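Home | Workspace | Storage | Opinion | Archive

The Case for an Empty Work Surface

June 15, 2018
By the Woltex workspace desk

Most advice on setting up a small workroom starts with storage volume. Measure the equipment, add a margin, buy shelving to match. The method is sound as far as it goes, but it treats the work surface as leftover space. I would reverse the order. The surface should be sized and placed first, kept clear by rule, and everything else should be fitted around it.

A work surface has one useful property, which is free area. Every object parked on it reduces that area for as long as it stays there. A keyboard used twice a week takes the same space all week. A box waiting to be unpacked takes more. Shelving does not suffer in this way, as a full shelf is doing its job. A full table has stopped doing its job and become a low, inefficient shelf.

Vertical storage is therefore the correct place for anything idle. An open metal rack next to the table is hard to beat on cost. The Barnholm unit in our own office has been in service for 6 years and has needed one replacement bolt. It is not attractive. Open racks show everything on them, and dark equipment on a gray frame will never look like a catalog page. I consider this a fair price for being able to find a part without opening a door.

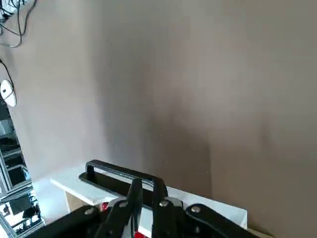

Reading time: 2 min

A white top pushed against a plain taupe-gray wall makes the argument well enough. The finish is a matter of preference, but light tops have a practical advantage: small dark screws and clips are easy to find on them. They also show dirt sooner, and I count that in their favor. Ferkum sells a darker top at the same price, and I have stopped recommending it for assembly work.

Cables are the weak point of the whole approach. Clearing the table often moves the mess up onto the wall, where loops of black cable hang and cross one another. This is better than having them underfoot, and it leaves the surface free, but it should not be mistaken for a finished installation. A hanging tangle makes it slow to trace a single line, and each new device makes it slower. Fixed trays are the usual remedy. The Aydoğan tray we fitted in February took 2 hours, most of it spent removing old ties and labeling both ends of each cable.

The common objection is that an empty table wastes space in a small room. I do not accept this. The space is in reserve, in the same sense as free memory on a computer, and it is needed in full the moment a large job arrives. Clearing a crowded table at that point costs time and usually sends its contents to the floor.

My recommendation is to set a clear-surface rule and apply it at the end of each working day. Items in use the next morning may stay. All other items go to the rack. If the rack has no room for them, the rack is too small or the inventory is too large, and either problem should be dealt with there.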